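Talk notes: What I learned from reading 138 parish cookbooks
Friday slot, right after lunch. Speak slower than you think you need to!

Opening

Hi everybody, thanks for coming back from lunch, I know that's a big ask when there was pie. I'm going to talk about community cookbooks, the spiral-bound kind with the plastic comb that always loses two teeth. I have 138 of them at home. My mother-in-law, Irja Kemppainen, started me off with one from the church hall in Stidden, and I read the whole thing on the train like it was a thriller.

(Hold up the Stidden book. Pass it around, but get it back this time.)

So what's in these books? Casseroles, mostly. I typed up every recipe title from my first ten books and ended up with 1,201 lines in a spreadsheet, and a good chunk of those are one of four dishes under different names. Company Chicken, Sunday Chicken, Chicken for a Crowd, Aunt somebody's Chicken. Same can of soup in every one of them. 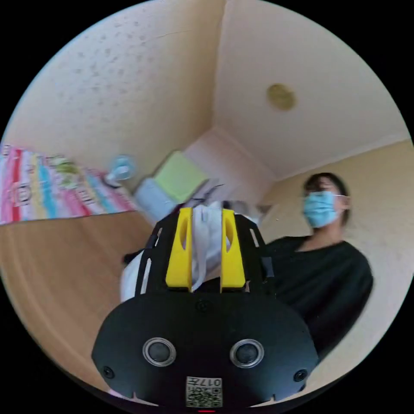

And I love that. The repeats are the best part, because once you've got twenty versions of a dish side by side you can start seeing who was talking to whom. Thandeka Nkosi showed me how to do this properly. She studies handwritten hymn books and she looks for copied mistakes. If two people both misspell the same word in the same line, one of them probably had the other's book open on the table.

I tried it with a lemon bar recipe. There's a version in the Watkins school book that says "bake until set, 35 degrees," which has obviously lost a zero. Then I found 35 degrees again in the Dimon fire company book. And again in a little stapled one from Pletero! Three towns, all supposedly baking lemon bars at the temperature of a refrigerator.

(Pause for the laugh. If there isn't one, move on, don't explain it.)

Who wrote the recipe down

Names are tricky. In the older books a lot of women show up only as Mrs. plus the husband's name, so you might get six recipes from a person and never learn what her friends called her. I spent most of January trying to match initials to people in the Watkins book, with a lot of help from Nest Lloyd, who grew up there and has a terrifying memory for who married whom.

We got a decent number of them. The ones I couldn't place, I've left as they are printed. I'd rather have a gap than a guess, and I've been burned before. I once credited a date loaf to the wrong sister and heard about it for a year.

Aatos Lahtinen asked me a really good question when I tried this talk out on him, so I'm stealing it. Did people cook the recipes they sent in? I think often no. I think you sent in the fancy thing. The everyday stuff, the eggs and the beans and whatever you did with leftover rice, hardly shows up at all. You have to look for it in the margins, in pencil.

So, margins. My favorite notes so far (read these out, don't rush):

"Too much clove. Again."
"Good cold. Dad had three."
"Halve this unless Impi is coming."

That last one is from Impi Partanen's family copy, and yes, she has given me permission to read it, and yes, she still wants the full recipe.

If you want to start your own pile

People always come up afterward and ask about this, so I'll just put it in the talk.

Rummage sales late in the day are your friend. Look in the box under the table. Flip to the desserts first, that's where the stains are, and stains tell you which page somebody used.

Don't clean them! Brush off the crumbs if you must. Keep anything that falls out, too. I've found coupons, a seating plan, a pressed fern and half a letter about a septic tank, and I keep each one in an envelope with the page number on it.

Scan the index before you do anything else. It's the page that tears first, and it's also the quickest way to compare two books.
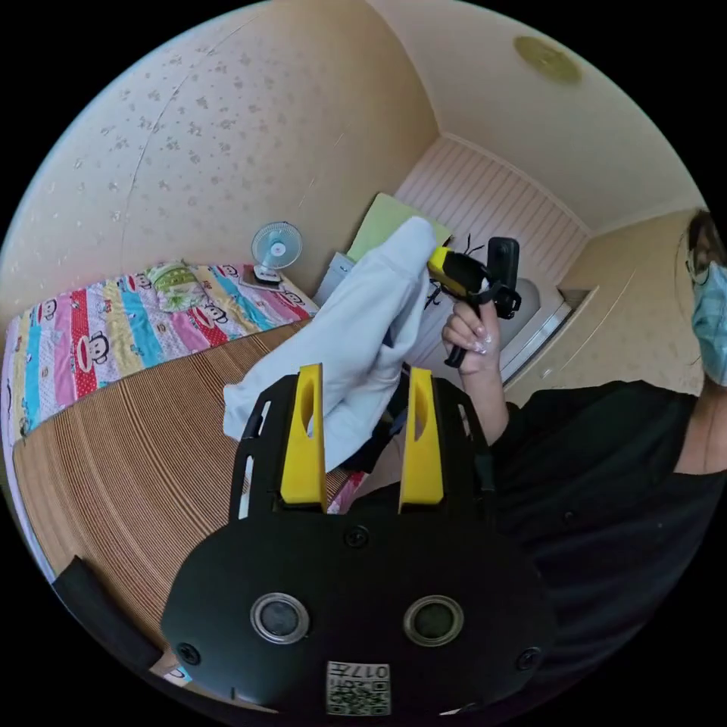
Questions

Leave ten minutes. Likely ones:

What's the biggest book? A Dimon one with 1,366 recipes, in two volumes, and volume two is nearly all bars and squares.

Have I cooked from them? Yes, plenty. The ham loaf is better than it sounds. The lime gelatin with tuna, I did once, for science.

Can I look at yours? Yes please, bring it up to the front. Mention the sign-up sheet by the door for anyone who'd let me scan theirs.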